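From: Urszula Sadowski
To: family-travel list
Date: 19/08/2024
Subject: Re: Feeding times and the Bastalari day trip

Ekaette Akande wrote:

> We are doing Bastalari with the baby in July next year and
> I can't tell from the Findo timetable whether the early train
> still has the family car. Also, does the fort let strollers
> in past the ticket gate? Modupe said no, the archive says yes.
> How long did you allow for the whole visit?

Ekaette,

The early train has the family car as the last car. It does not show in the Findo timetable unless you open the detail view. The changing table is at the far end, past the luggage rack. Reserve seats on the harbor side, where the bench is wide enough for a car seat.

Strollers are allowed past the gate as far as the lower courtyard. After that there are steps, and you leave the stroller with the attendant. The locker deposit was 200 and came back in coins. A soft carrier works on the walls. A frame carrier does not fit through the stair to the Usman tower.
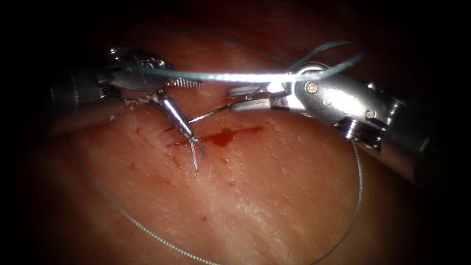
Tissue surface with a short incision and blood spots.

We allowed two hours between feedings and used all of it. The guided walk adds up to 15 minutes at the chapel, depending on the group. The oldest part of the wall is dated 1306 on the plaque, and you can reach that section without the steps if you go in by the Tirnance side. I would start there with a sleeping baby and do the courtyard second.

Binta Nwankwo posted notes on the return bus in July. They match what we found, except that the stop has moved across the road from the bakery.

Urszula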